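We use cookies to improve your visit. By continuing to browse you accept our cookie policy.

How to sort a kitchen drawer so it stays sorted

Set aside an evening for this. Empty the whole drawer onto a clear surface and wipe out the inside before you decide on anything. Put like with like, then give each group a place of its own.

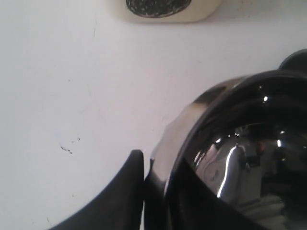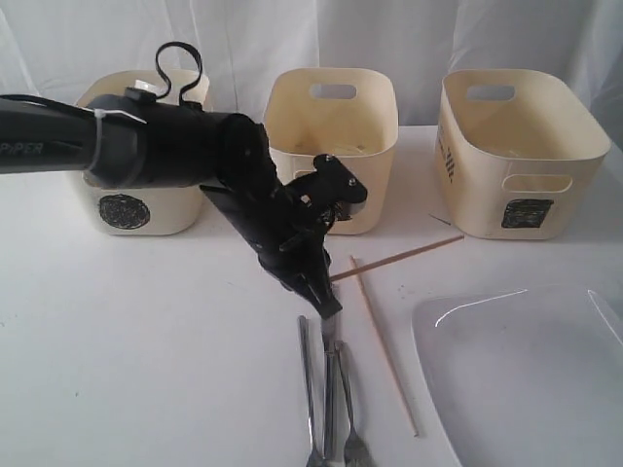
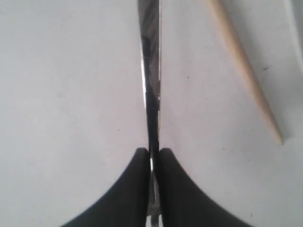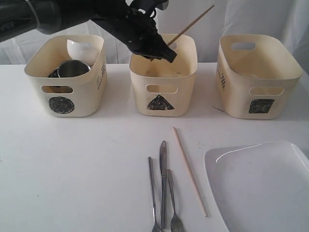 Last picture: three cream bins in a row, each marked on the front.

1. Measure the drawer inside, front to back and side to side, and write it down. Take 2 mm off each figure so that the trays will lift out again.

2. Pick out what you use every day. Keep one good peeler and one tin opener. Spares can go to a charity shop.

3. Choose your trays. I use the Stekarano shallow set, with a deeper Pakavard box for whisks and ladles. Old food tubs do the job too – wash them well and cut down the sides.

4. Mark each tray before you fill it. A simple shape in black pen is quicker to read than a word, and children can follow it.

5. Put long, thin things such as chopsticks and skewers in a tray of their own, points facing the back. Sharp knives should be kept in a block or a sleeve.

6. Fill the front of the drawer first. Anything only needed in December, such as the turkey baster, can live on a high shelf.

7. Close the drawer and open it again. If something catches, lay it flat or move it to the deep box.

Leave it for two weeks, then take out whatever you haven't touched.

© 2018 Trimitmont Home Pages | Contact us | Back to top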